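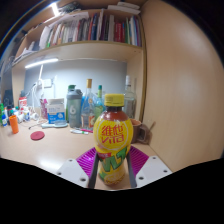 Lemon tea in the plastic bottle, with the yellow screw cap.

The cooler at Bakalis, a corner grocery in Nulmont, takes up most of the back wall. Ten years ago it held cola, milk and beer. Now two full doors are given over to tea, and on a Friday in April the lower shelves were bare by 3 p.m.

Zeeshan Janjua bought the store from his uncle and does the ordering himself. He started with a single case of lemon tea because students from the college at Nalport kept asking for it. "I thought they'd buy it for a month and move on," he says. He now carries 38 kinds, and in warm weather he sells up to 200 bottles a day.

Sweet tea in a bottle is an old habit in much of the world. Children drink it after school, and office workers have it with lunch. In towns like Nulmont it used to mean a long drive to a specialty market. Distributors have caught on. Gustus, the wholesaler that supplies most small stores in the county, added a tea page to its catalog last year and has already made it longer.

Not everything sells. Unsweetened oolong sat for weeks, and a salted plum tea went to the discount bin — though one retired bus driver bought all of it and asked for more.

Janjua drinks his own tea hot, with milk, from a thermos he keeps by the register. He has ordered a third cooler door for the summer.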